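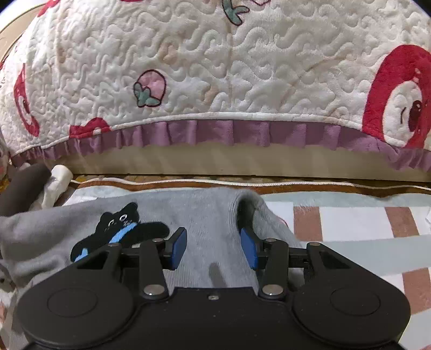
White quilted comforter with red printed motifs and a small strawberry.

Unit 3. How a Local Ordinance Is Made

Reading for this unit: the Heltell town charter, sections on legislation, and the Prornidine transit packet. Bring both on Sunday.

An ordinance is a local law. It binds everyone within the town limits and stays in force until it is repealed, amended or struck down by a court. A resolution states a position or directs a single action, such as signing a contract. Students often mix the two up because both are passed by a council vote. The test is whether the text sets a continuing rule.

Stages in the Heltell charter

1. Filing. A council member or a petition of 100 registered voters files a draft with the town clerk.
2. First reading. The title is read aloud and the draft is sent to committee. Debate is not in order.
3. Public hearing. Notice must be posted 5 days ahead. Each speaker has 3 minutes.
4. Second reading. Amendments are offered and voted on separately, then the whole text is put to a vote.
5. Publication. The ordinance takes effect once the clerk has published it, unless the text names a later date.

A change of substance at second reading sends the draft back to stage 3. What counts as substance is left to the town attorney. Correcting a street name does not. Raising a fine from $100 to $500 does. 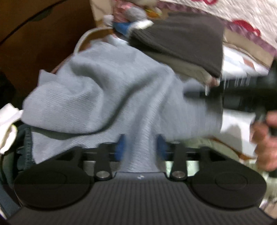

Can a council member vote on an ordinance that affects property the member owns?
The member must disclose the interest before the second reading and may vote only if the rule applies to all owners in the same class.

Enforcement

Passing a rule and enforcing it are separate powers. The council writes the penalty clause; the police or the code officer issues the citation. A clause with no named enforcing office is valid but has little effect. The Chantharasri parking ordinance was in this position. It set a fine of $500, named no office, and produced no citations until it was amended.

Limits on local power

A town has only the powers the state grants it. Where state law already covers a subject in full, a local rule on that subject is preempted. Partial coverage is harder. Courts look at whether the two texts can both be obeyed at the same time. 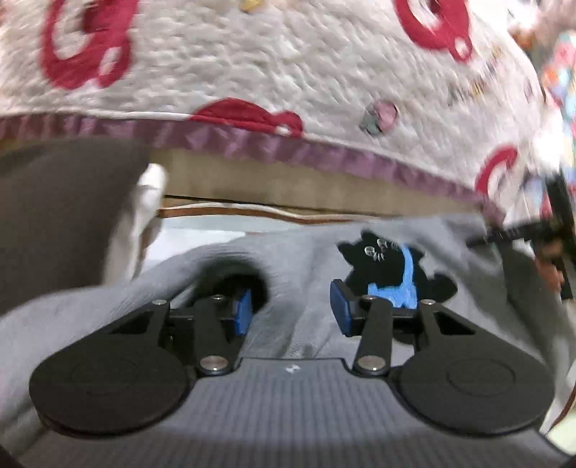

The Greta rail station dispute shows the partial case. The state set the siting and the train schedule. The town then passed an ordinance closing the station parking lot at night. Riders on the last train could not reach their cars, so the lot rule was challenged as a conflict with the schedule. The town argued that the lot was town land and that the schedule said nothing on parking. Compare the arguments on each side with section 5 of the Prornidine packet before answering the written problem.

Written problem, one page: draft a penalty clause for the Greta lot rule that names an enforcing office and could stand alongside the state schedule.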